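4 min read

I have moved apartments three times in Droltbridge, and each time I have sworn that the next place would have a dining room. The current place has a corner. The corner has a radiator in it, and a door that opens into it, and for most of the winter I ate dinner standing at the counter like a man waiting for a bus.

So in May I decided to buy a table. You would think people had settled what a table is by now. They haven't. The first one I liked cost more than my couch, my bed and my bike put together, and the salesman at Binov called it "an investment in gathering." I gather with two people, tops, and one of them leaves early.

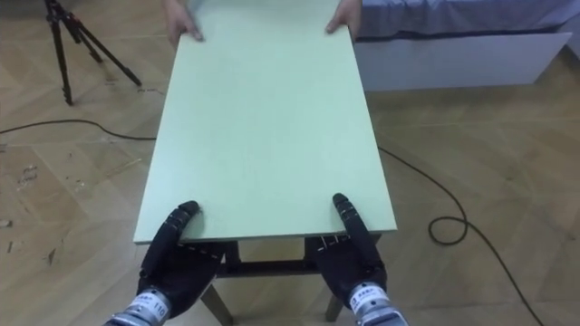 Color was the next problem. My mother's kitchen was yellow, and I grew up thinking a table came in brown or came in dark brown. Then you start looking and find out everything is offered in sage, oat, fog or something named after a pebble. I held out against all of it for weeks. I have since gone soft on pale mint green, the matte kind, with a plain straight edge and no fuss, and I would now defend it at a party. It makes toast look better. I can't prove this.

We use cookies to improve your visit. Manage preferences

Size is where I lost the most sleep. I taped an outline on the floor with painter's tape and lived with it for a week, walking around a table that wasn't there and saying sorry to it when I clipped the corner.

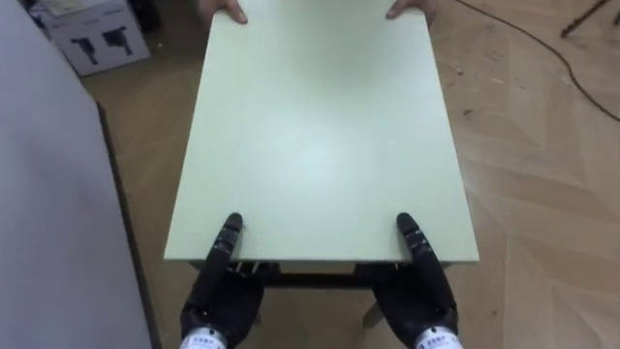 The tape table was too long. I cut it down twice, and by the end it was the size of a generous tray, at which point I admitted that what I wanted was something that could go away when I wasn't eating. My friends with houses were sad for me. They said folding tables were for bake sales and card games, and they said it while leaning on an eight-seater covered in unopened mail.

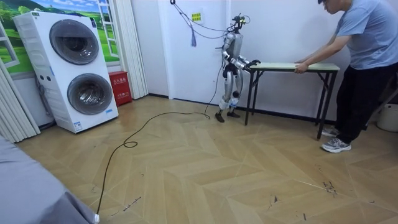
I also went to look at a used one in Rendden, nearly 250 miles round trip, and it was lovely, and it had a wobble you could feel from the doorway. The seller put a folded matchbook under one leg and looked at me as if that was the end of the matter. I drove home with a lamp.

What I know now, for anyone with a corner of their own: measure with the chairs pulled out. Sit at the thing in the store for longer than is polite. Ask where your knees go.
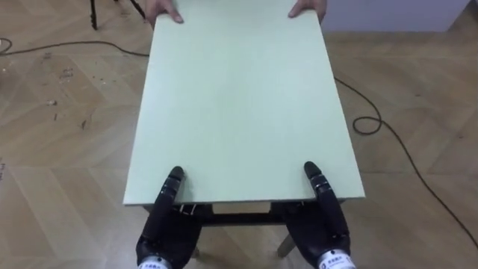 Where it all ended up

I bought a folding one from Orbán, the little store behind the post office, for less than I'd spent on gas and tape. It lives behind the bedroom door and comes out at six. The radiator cooks my left ankle all through dinner. The lamp is on the counter, where I used to eat, and I still haven't found a bulb that fits it.

Get new posts by email. Unsubscribe whenever you like.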